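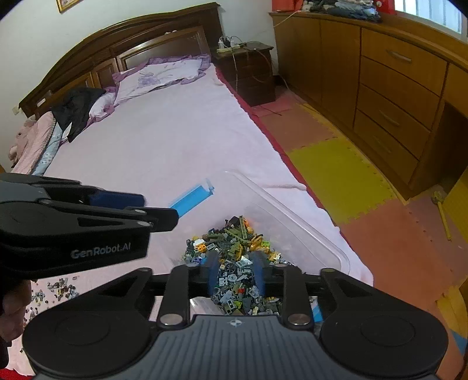
Tidy House > Kids' Rooms > Toys and Small Parts

Sorting Building Blocks the Way Robots Learn To

I have picked up little plastic bricks for more years than I care to add up, and I thought I knew all there was to know about it. Then in November I got hold of the write-up from the Ukero project, and I've been rearranging my whole block routine ever since. I love this stuff!

Ukero is a household robot study, and the part I like best is how it gets its teaching material. No robot comes to the house. A person takes a hand-held gripper in each hand, two fingers on each one, and does an ordinary chore with them in an ordinary bedroom or kitchen, with the laundry still on the dresser and the toys still on the bed. A camera on the gripper records what the fingers are doing the whole time. Later on the recordings are used to train a robot arm that wears the same kind of fingers, so what it "remembers" looks a lot like what it sees when its own turn comes.

For the small-parts chore they ended up with 3,789 usable recordings. Picking a brick out of a full bin, moving it, letting go, going back for another. If you have ever lost a Saturday's worth of patience to a bin of mixed bricks, you'll know why I read every word.

What they found

The main result was about variety. The Skikosov set was recorded in one tidy practice room with the bin always in the same place. The Dusadero set was recorded in people's homes, on beds and rugs and kitchen tables, in whatever light there was. When both sets were trimmed to 2,000 recordings and used for training, the arm taught from the homes did better in a room it had never met, and it wasn't close. The one taught in the practice room was a whiz in the practice room and got muddled over a patterned sheet.

The second result was the one I could use right away. A lot of failed grabs started before the fingers ever touched a brick. The person (or the arm) came in at a slant, bumped the side of the bin, and pushed the piece they wanted down under its neighbors. Good grabs had a tiny stop just above the pile, with the fingers open and lined up, and then a short straight move down. The write-up calls it the hover. I've been hovering at my kitchen table all winter.

Third, and this made me laugh, people recording with grippers got better at the job when they quit going after the brick they wanted most. Take what's on top and the good one comes up by itself.

Tips I've borrowed

Use a clear bin. You can look in from the side and see where the wheels and the little heads have settled before you go digging. Rounded corners are nicer than square ones, as flat plates wedge themselves into a square corner and stay there until you move house.

Set the bin on a sheet. A plain, pale one is best for spotting dark pieces, and you'll want a dark one on hand if your lot is mostly white and yellow. Strays land on the sheet, you gather up the corners, and back they go. A bed works beautifully for this if your knees are past floor work. Smooth it out first, though. The study had a lot of trouble with pieces that slid into a fold.

Don't fill to the rim. Two thirds full is plenty. The recordings with the fullest bins had the most spills, and mine agree.

Hover, then drop straight down. Try it with kitchen tongs. Hold them open over the heap, pick your piece, stop for a beat, go down, close gently. If you squeeze hard the brick shoots out sideways and you'll be finding it with your foot.

Put something grippy on the tongs. Bare metal is hopeless on a smooth brick. I wrapped a wide rubber band on each tip of mine, and I replace them when they go shiny.

Hold the bin with your other hand. A light bin skates around on bedding. In the two-handed recordings one side often steadied or nudged the bin while the other did the picking, and copying that made a bigger difference for me than any change of tool.

Sort in passes. I do three: wheels and figure bits first, then flat plates, then everything left over by color. Colors are tempting to start with and they're the slowest, at least at my house. Blue and gray look the same by lamplight, too, so sort near a window if there's one in the room.

Keep a stick in the kit. Any smooth plastic stick will do for stirring the pile and bringing the bottom layer up. Stir from the edge toward the middle. Poking straight down packs everything tighter.

Look to the cables before you sit down. Bedrooms collect chargers, and a cord across the play mats will catch your toe right when you're carrying a full bin. I tuck ours behind the nightstand and run the slack along the wall.

Change rooms now and then. This one comes straight from the big result! If you're teaching a small child to tidy, don't always do it in the same corner. Do it on the bed one evening, on the kitchen floor the next, with a different bin if you have one. I can't prove that children learn like robot arms (and the write-up certainly doesn't say so), but mine now puts bricks away at her grandmother's without being asked, and she used to think tidying was a thing that happened on the green rug.

What it still can't do

The arm was at its worst with single thin plates lying flat on cloth. So am I. Fingers close over the top and come up with a pinch of sheet. The people doing the recordings solved it by tugging the cloth a little so the plate tipped up, then taking it by the edge. There weren't enough of those recordings for the arm to pick up the trick, and the next round is meant to have more. A follow-up named Moya is supposed to try clothes and blocks on the same bed, a mess I could supply them with any evening of the week.

Clear pieces were hard as well. I keep mine in an old jam jar and don't let them mix.

It's slow, by the way. I had pictured a whirring thing emptying the bin in a minute flat, and the arm takes its time over every single brick. It doesn't get bored, which I suppose is the advantage it has on me. For now the tongs and the sheet will do, and I've got the big bin down to one evening with the radio on.

Filed under: toys & playrooms, small parts, sorting, science we can use, bedrooms

Comments (5)

The rubber band tip is a keeper. I used the thick ones that come on broccoli. They do leave a mark on white bricks if you press hard, but it wipes off.

Does the hover thing work for beads? My daughter has a tub of them and tweezers just fling them everywhere.
 
Reply from the author: I tried it on the wooden ones and yes, but slow down even more and use something with a soft tip. Seed beads I'd scoop with a bit of folded card.

I do my sorting in a shallow tray and would never go back to a deep bin. You can see everything at once. Interesting about the robots, I'd have thought picking up a toy was the easy part and walking into the room was the hard one.

Stirring from the edge in works for button tins too. Found two coat buttons I'd given up on.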